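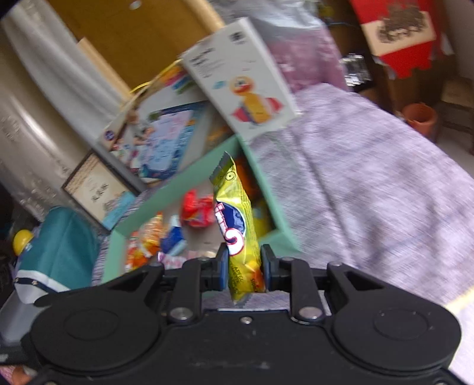

Pantry > Pakden Snack Tray > Set-Up Guide > Section 4: Filling and Restocking

4. Filling and Restocking the Tray

By now the tray should be washed, dried and sitting somewhere a child can't reach without a chair. If you skipped Section 3 to get to the candy, go back. We'll wait.

4.1 Before you start

Put everything you plan to load on a clean counter. Include the half bag from the back of the cupboard that you have been telling the family doesn't exist.

NOTE: The tray is for wrapped sweets and slim snack packets only. Loose gumdrops will bond with the floor of the tray and, in time, with each other.

4.2 Loading

1. Set the tray on a flat surface. The walls are low on purpose, so a tilt that would be harmless in a cookie jar will send caramels under the stove.

2. Check each wrapper. Anything open, sticky or older than the current president goes in the trash.

3. Lay slim packets down first, along the long walls. Hold them by the sides, near the middle. Pinching hard at the crimped end is how packets get opened by people who were "just moving it."

4. Add twist-wrapped candies in the gaps. Keep the twisted parts loose; tucking them under looks tidy for one evening and then they unwind.

5. Stop at one layer. The tray is rated for 300 grams, and a second layer only hides the flavors everyone likes beneath the ones they don't.

CAUTION: Do not load chocolate if the tray sits within 2 feet of a radiator or a sunny window. We have seen the results and would prefer not to see more.

4.3 Restocking

1. Take out what is left before adding more. The apple ones usually go early. Whatever remains after two weeks is there to stay, and should be taken to the office.

2. Wipe the floor of the tray with a damp cloth and let it dry.

3. Put the older sweets back on top and the new ones underneath. Expect complaints.

NOTE: Wrappers go in the trash. An empty wrapper folded to look full and put back in the tray is not covered by the warranty. Hamisi Simiyu of our returns desk has handled several of these and is no longer amused.

4.4 If the tray empties too fast

Move it to a higher shelf. If it still empties too fast, the problem is an adult. See Section 6, Lids.

Related
Section 3: Washing and Drying
Section 6: Lids
Nyanda Divider Set: Fitting Instructions
Stultano Cookie Tin: Removing a Stuck Lid

Contact Skomex Housewares | Guide text: Alaric Nakamura | © Skomex | Back to top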